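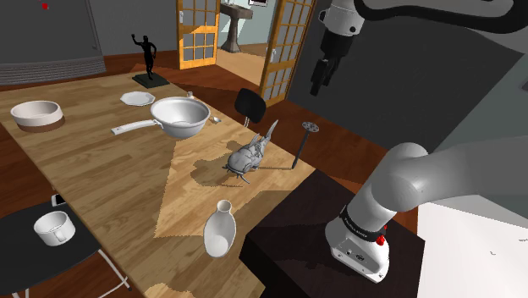
The simulated dining room, with the wrist of the near arm at lower right and the second gripper hanging behind it.

Visit report: Stulwood shared workshop, 10 March 2021

The Stulwood workshop occupies the upper floor of a 1913 mill building. I went to see the two-arm table-clearing build that Harish Thakur and Pushpa Bisht have been working on there. Thakur handles the mechanical side and Bisht writes the control code. Both have day jobs, so the build moves in the evenings.

Most of the visit was spent at the simulation desk. Bisht models a furnished room and runs every motion there before it goes to hardware. The table in the current room is set with awkward objects: a saucepan with a long handle, a bottle-shaped vase with a narrow neck, an octagonal plate, and a rhinoceros beetle sculpture with thin legs and a long horn. The beetle is the hardest item in the set. A grasp across the body is stable in the model, but the planner keeps proposing the horn, and she has now blocked that region by hand.

A mug on its side on the small round table belongs to a separate test. The arm has to find the handle from whatever angle it is given. Of 221 simulated attempts logged so far, 50 ended with the fingers closing on the rim. Bisht suspects the approach angle and wants to rerun the batch with a slower final move.

The planning code is called Prarard. It treats each arm as an obstacle for the other, and the waiting arm parks high. Thakur would like a lower park position to shorten the cycle. They did not agree on this while I was there.

The hardware is further behind. One arm was bolted to a steel bench bought secondhand from Kirmont, with the controller in an open tray underneath. The second was in pieces, waiting on a shoulder bearing. Thakur cuts his own finger pads from sheet rubber and replaces them when the edges round over. Cable routing through the elbow is unfinished, and he limits the joint to half speed until it is.

Bench time is booked through Bhardwaj at the front desk. The first two-arm run on hardware is planned for August. The stairs are steep and there is no elevator.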